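5 Setting up the bench for the open day

Read this section with the Stasar unit powered and the arm parked. The Narville demonstration uses one arm, one table and the kitchen items kept in crate 6.

5.1 Laying out the table

1. Wipe the tabletop and let it dry.

2. Set the woven basket in the middle with its long side running left to right. Put the blue plate to the right of it and lay the cucumber across the plate. Leave open table between the two.
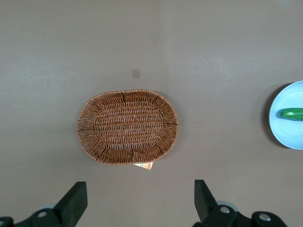
3. Select the wrist camera on the operator screen and open the gripper fully. Both fingertips should show at the bottom of the view.

4. Jog the arm until the basket sits between the fingers and a little ahead of them. Keep the plate outside the right finger.
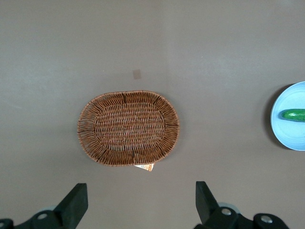

Save this position as HOME 1. The arm returns to it after every run, so save it again if the table gets bumped.

Note: Move the basket by hand if it is out of line. Do not nudge it with the fingers.

5.2 Checking the oven side

5. Turn to the toaster oven side. Jog slowly and stop while there is still clear table between the plate and the oven.

6. Check that the fingers are open and clear of everything, then save the position as HOME 2. 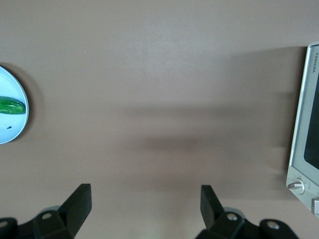

Figure 5-3. Wrist view, oven side: plate at left, Toshiba toaster oven at right.

CAUTION: Leave the oven unplugged while visitors are in the room. Keep the emergency stop within the operator's reach.

5.3 Before the doors open

7. Set arm speed to 50 per cent.

8. Run the Lie sequence once from each home position with no visitors at the barrier.

9. Enter the result in the Indthorpe logbook, page 17.

Revised 31 August 2026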